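From: Naa Acheampong
To: grurstead-lab-staff
Subject: Re: Tube sorting and the evening shift

Seidu Amegashie wrote:
> Can someone say plainly what happens to the bench techs when the arm
> takes over racking at Stedden? We have 8 people on that work and they
> are hearing different things from Kwaku and from Watkins.

Seidu,

The plan covers racking and moving capped tubes between racks. Opening, labeling and anything with a damaged cap stays with the techs. The layout Watkins is working from in simulation has the arm reaching over one square table, with the racks close together on a blue mat.
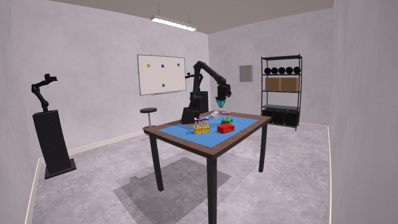
Stedden handles 4,000 tubes on a busy day. Kwaku wants the arm doing 1,000 of those by November and 2,000 by spring. No positions are being cut in that period. Two techs move from evenings to days, and Ekua Aryee has asked for people who want the change before she assigns anyone.

Training is the part I am less happy with. Unard has offered one morning per person, and Seo-ah Yoon thinks that is too short for anyone expected to clear a stop alone at night. I agree with her. 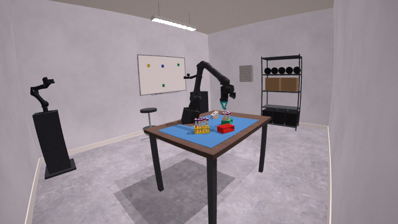
I also asked who gets written up if a tube goes in the wrong rack on an evening run. I have no answer yet. Please send other questions to me by Friday and I will take them to Kwaku together.

Naa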